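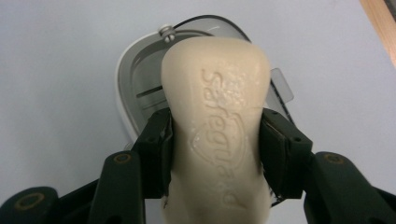 Vimska has put out a new release of its grasp planner, and the headline feature is knowing when to stop squeezing. The old version treated every object as if it were a brick – hard luck for a cream-colored bar of Safeguard held upright between two black fingers. Bram Aerts, who wrote the new force limiter, tuned it on 574 recorded grasps and wanted 3000. "Soap is humbling," he said. The update also fixes seven bugs, two of them his. Plasasitz support comes in April.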